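Home Modules Timetable Reading Lab bookings Contact

Comparing Grippers, Week 2: What a Trial Can and Can't Tell You

Notes by Setareh Soltani. Lab groups: Babak Vahidi (Friday), Apinya Jaidee (all others)

4 shares 2 comments

Last week we read the Brellari sheet, which gives a success rate for a parallel-jaw gripper on household objects and says very little about how the rate was got. This week you run a comparison of your own, and I would like you to distrust it as much as you distrusted theirs.

1. What counts as a grasp

Write the rule down before you start. Last September one group counted a grasp as good if the fingers closed on the object. Another wanted it lifted and held. Both wrote "success" in the results column, and the two tables were then compared as though the word meant the same thing. Our rule for the course: lifted clear, held while the arm moves to the second pose, and set down without being dropped. If it slides in the fingers but stays up, mark it as a slip and report slips separately.

2. How many tries

Each gripper gets 100 attempts per object. This is fewer than I would like. If gripper A manages 84 and gripper B manages 80, you have not shown that A is better, and I will mark down any report that says so. Run the two in mixed order. Doing all of A before lunch and all of B after it tells me something about your afternoon.

3. Simulation against the bench

The Drondex simulator will give you as many tries as you have patience for. The shared set from Andivcombe has 3113 of them, and 796 failed. Very impressive until you ask what a failure looks like in there. The friction value was picked by a person, and the objects are perfectly stiff. Nothing is dusty. I have seen a change to one contact setting swap the order of two grippers — with no change to either gripper.

So treat the simulator as a way of finding bad ideas cheaply. A finger shape that fails there for plain reasons of reach will probably fail on the bench too. A finger shape that does well there has earned a bench test and no more.
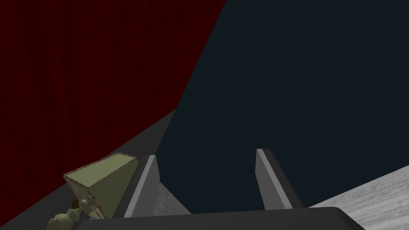

Viewpoint deserves the same suspicion. A camera mounted behind the fingers shows the gap between them well and shows what lies off to one side rather badly, often at a steep angle and only in part. If your controller works from that view alone, a poor score may belong to the camera. Repeat a small batch with a fixed outside view before you blame the gripper. Change the camera and leave everything else as it was.

Even flat lighting is another kindness the simulator does you. Ibrahim Nwachukwu's notes on the Arabzadeh arm cover what window light does to pale fingers, and you should read them before your slot.

4. What to hand in

Your success rule, word for word.
The full table of attempts, failures included, in the order they were run.
One page on what your numbers do not show.

The last page carries the most marks. Babak Ebrahimi will take late work up to 5 p.m. on Friday, by email only.

Previous: Reading a data sheet Next: Force and finger pads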